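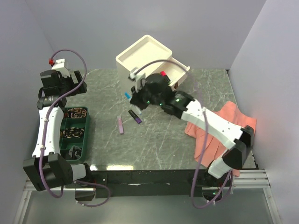 ホーム 一覧 README 更新履歴 お問い合わせ

Kadallow 布もののたたみ方と箱への収め方の記録

5月 文:Ardalan Bahrami
コメント 5 共有 2

概要

Kadallowは、家庭で使う布ものをたたみ、収納箱にしまうまでの手順を文章で記録したデータです。収録件数は524件で、1件が1回分の作業にあたります。対象は、タオル、ふきん、テーブルクロス、シーツ類、風呂敷の5種類です。衣類は含みません。

記録はすべて日本語の短文で書かれています。もとは布ものの整理のために手書きで残していた帳面で、あとから表の形に打ち直しました。打ち直しと表記の統一はArdalan Bahrami、箱の区分と見出し語の確認はNuanchan Rattanakulが担当しました。

想定している使い道

家事の手順文を集めて読み比べたい方、収納用品の説明書を書く方、たたみ方の言い回しを調べたい方に向けて公開しています。布の種類ごとに手順を抜き出せば、そのまま家の中の手引きとしても使えます。

布の傷み具合や洗濯の方法を調べる目的には向きません。洗濯に関する記述は備考に断片的に出てくるだけで、系統立てて書いてはいません。

ファイル

本体はheno.csvとprernar.csvに分かれています。文字コードはUTF-8、区切りはカンマ、改行はLFです。

heno.csvには、布を広げてからたたみ終わるまでを収めています。prernar.csvには、たたんだ布を箱に入れ、ふたをして棚に戻すまでを収めています。どちらも先頭の列が記録番号で、同じ番号の行が同じ作業を指します。片方だけを読み込んでも使えますが、しまい方の欄にはたたみ終わりの形を前提にした書き方が多いため、できれば番号で結合してください。

HenoとPrernarは、もとの帳面につけていた呼び名をそのまま使ったものです。

項目

heno.csvの項目は次のとおりです。

記録番号:通し番号。欠番はありません。
布の種類:上に挙げた種類のいずれか。
はじめの状態:平ら、二つ折り、丸まり、からまり、のどれか。
手順:作業の文章。句点で区切ります。
備考:自由記述。空欄の行が多くあります。

prernar.csvの項目は次のとおりです。

記録番号:heno.csvと共通。
箱の区分:浅型、深型、仕切り付き、のどれか。
向き:立てる、寝かせる、巻いて入れる、のどれか。
手順:作業の文章。
やり直し:ありの行では、やり直した箇所を手順の終わりに書き足してあります。

記録の例

テーブルクロス、はじめの状態は丸まり。
「台の上に置き、端を探して引き出す。長い辺を手前にそろえる。中央から外へ手のひらでしわを伸ばす。奥の辺を手前の辺に重ねる。もう一度同じ方向に折る。左右の端を中央に寄せ、半分に閉じる。」
箱は深型、向きは寝かせる、やり直しなし。
「輪になった側を手前にして箱の底に置く。角が箱の壁に当たるところは内側へ押し込む。」

ふきん、はじめの状態は平ら。
「縦に三つ折り。下から三つ折り。折り終わりを下にして置く。」
箱は仕切り付き、向きは立てる、やり直しあり。
「折り山を上にして仕切りの間に差し込む。倒れたので一度出し、折り幅を狭くして入れ直す。」

タオル、はじめの状態は二つ折り。
「輪を左に置く。右端を左端の少し手前まで折る。上下を合わせる。」
箱は浅型、向きは寝かせる、やり直しなし。
「前のタオルと輪の向きを交互にして重ねる。」

シーツ類、はじめの状態はからまり。
「いったん持ち上げて振り、四隅のうち隣り合う角を両手に持つ。角を合わせて台に下ろす。はみ出した辺を中へ入れて長方形に整える。長い方向に半分、さらに半分。端から巻く。」
箱は深型、向きは巻いて入れる、やり直しあり。
「巻き終わりを壁側に向けて入れる。ふたが浮いたため、巻き直して細くした。」

風呂敷、はじめの状態は平ら。
「裏を上にして広げる。角と角を合わせずに、辺と辺を合わせて四つ折り。もう一度折って細長くする。」
箱は浅型、向きは立てる、やり直しなし。
「折り山を上にそろえて端から詰める。」

言葉の決めごと

同じ動作にいくつもの言い方があると検索しにくいので、表記を次のようにそろえました。

「輪」は、折ってできた閉じた側の辺です。「わさ」「折り目側」と書いてあったものは輪に直しました。
「折り山」は、立てて入れたときに上に見える輪のことです。寝かせる場合には使いません。
「手前」は作業する人に近い側、「奥」は遠い側です。台の左右は作業する人から見た左右で書いています。
「伸ばす」は手のひらでしわを取る動作に限りました。布を引いて形を整える動作は「引く」としました。
「合わせる」は端と端をぴったり重ねること、「寄せる」は近づけるだけで重ねないことです。
「置く」と「下ろす」は分けています。広げたまま台に移すときは下ろす、たたんだものを移すときは置く、です。

もとの帳面では「きれいに」「きちんと」という言葉がよく使われていました。何をどうしたのか分からない行が出るため、辺をそろえたのか、しわを取ったのかが読み取れる場合は具体的な動作に置き換え、読み取れない場合はそのまま残しました。検索すると今も見つかります。

作業台について

台に触れた備考もいくつかあります。表面のなめらかな台では布が滑りやすく、二つ折りの段階で奥の辺がずれる、という内容です。この場合の手順には「手前を押さえながら」という一文が入ります。起毛したタオルではずれの記述がほとんどなく、薄いふきんと風呂敷に集中しています。

布より台が狭いときの書き方は統一できていません。端を台から垂らしたまま折った記録と、先に半分にしてから台に移した記録が混じっています。後者は、はじめの状態を二つ折りとしたものと平らとしたものの両方があり、布の種類がシーツ類の行で特に目立ちます。集計に使う場合は手順の一文目を確認してください。

箱について

箱の区分は形だけで決めました。材質、色、メーカーは記録していません。浅型と深型の境目は、たたんだタオルを立てて入れ、ふたが閉まるかどうかです。閉まれば深型としました。

仕切り付きの箱には、はじめから仕切りのあるものと、厚紙を折って仕切りにしたものが含まれます。Nuanchan Rattanakulの確認の際に別の区分にする案も出ましたが、手順の文章に違いが見られなかったため、一つにまとめたままにしています。

ふたのない箱を使った記録では、手順の最後が「棚に戻す」で終わります。ふたのある箱では「ふたをする」が入ります。この一文の有無で区別できますが、書き忘れもあると思われます。

箱を置く位置も人によって違います。台の奥に置いて、手前でたたんでから送る書き方と、箱を脇に寄せておく書き方があります。位置は項目にしていないので、必要なら手順の文章から拾ってください。

分かっている問題

布の種類に偏りがあります。タオルとふきんが多く、風呂敷は少なめです。種類ごとに同じ重みで扱うと、風呂敷の書き方が実際より目立ちます。

シーツ類には、ゴムの入ったボックスシーツと普通の平らなシーツが一緒に入っています。ボックスシーツの手順には「角のポケットに隣の角を入れる」という文が出てくるので、そこで見分けられます。

やり直しの理由は書いた人の判断によります。少しのずれを直しただけでもありとした記録と、箱から全部出した場合だけありとした記録があります。回数は分かりません。

備考に「前と同じ」とだけ書かれた行があります。前の行を指すのか、同じ布の前回の作業を指すのか、帳面では判断できませんでした。該当する行の手順は空欄にせず、読めた範囲で書き起こしています。

漢字と仮名の揺れはまだ残っています。「畳む」と「たたむ」はたたむに統一しましたが、「揃える」と「そろえる」の直し漏れを見つけたらお知らせください。

読み込むときの注意

手順の欄には読点と句点のほか、まれに半角カンマが入ります。欄全体を引用符で囲んであるので、引用符を処理できる読み込み方を使ってください。表計算ソフトで直接開くと文字化けすることがあります。その場合は、文字コードを指定して取り込んでください。

記録番号は数値ではなく文字列として扱ってください。先頭にゼロが付いています。

変更点

今回の版では、箱の区分にあった「中型」を廃止し、浅型か深型に振り分けました。また、テーブルクロスに入っていたランチョンマットをふきんに移しました。ランチョンマットであることは備考に残しています。

前の版で別ファイルだった棚の配置表Phuthongは、収録から外しました。棚の段の呼び方が記録ごとに違い、箱との対応が取れなくなっていたためです。整理が終われば戻すつもりですが、時期は決めていません。

利用条件

個人、団体を問わず自由に使えます。書き換えたものを配るときは、Kadallowをもとにしたことと、どの項目を変えたかを書き添えてください。手順の文章を印刷して収納箱に貼る程度の使い方であれば、表示は要りません。

誤りの連絡

お問い合わせのページから、記録番号と直したい箇所を書いて送ってください。たたみ方そのものの追加も受け付けています。追加の場合は、布の種類、はじめの状態、手順がそろっていれば登録できます。箱にしまわない場合は、heno.csvの分だけでかまいません。

前へ 次へ ページの先頭へ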